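Play Materials Safety Inspection, Room 2, Toy Kitchen Area
Site: Karnoris Day Nursery
Inspector: Frans Dewulf
Copy to: Tineke Geerts, Arnout Postma
Date: Oct 16, 2025

1. Table surface
Clean, no chips or raised edges. Corners checked by hand. Pass.
Comment: wipe down between groups, as now.

2. Small parts
All loose food pieces tested in the small parts cylinder. None fits fully inside at any angle. One grape from the Praline set did fit and was withdrawn.
Result: pass after removal.

3. Pull test on attached parts
Leaves, caps and stems pulled to the force given in the site procedure. One carrot top came loose. Item discarded.
Result: pass after removal.

4. Plates and bottles
Rims free of cracks and burrs. Bottle caps do not unscrew by hand. Squeeze bottles hold no liquid.
Comment: bottle labels must be fully stuck down. A lifted corner wider than 13 mm means the label comes off completely and the adhesive is cleaned away.

5. Painted and printed finishes
No flaking on fruit pieces. Slight wear on two plates, base only. Recheck in December.

The table is checked with the play items on it, since spacing and clutter affect items 6 and 7. The ketchup bottle is kept with the plate, and the orange slice and strawberry with the fruit. 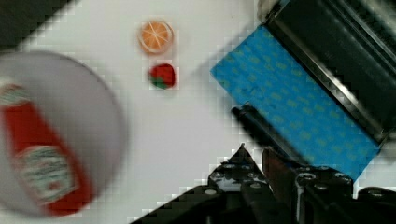

Pavithra Kurup asked for the strawberry to be pull tested again at the next check, as the leaves are what the youngest group goes for first. She also wanted the bottle label added to the weekly list, so that a loose edge is caught before someone peels it. Both points accepted.

6. Textiles
Cloths checked for loose threads, open hems and fraying. No cords or ties. Wash at 30 degrees, dry flat.
Comment: the patterned blue cloth stays in use. Replace any cloth with a hole a finger can pass through.

7. Metal and heavy items
No metal item is to be left within the children's reach during sessions. Clear the table of anything that does not belong to the play set before the group comes in.
Result: action required before each session. Responsible: room lead.

8. Storage
Bin lids close without pinching. Bin labels legible. Martens shelving fixed to the wall, both brackets tight.
Result: pass.

Overall: approved for use subject to item 7.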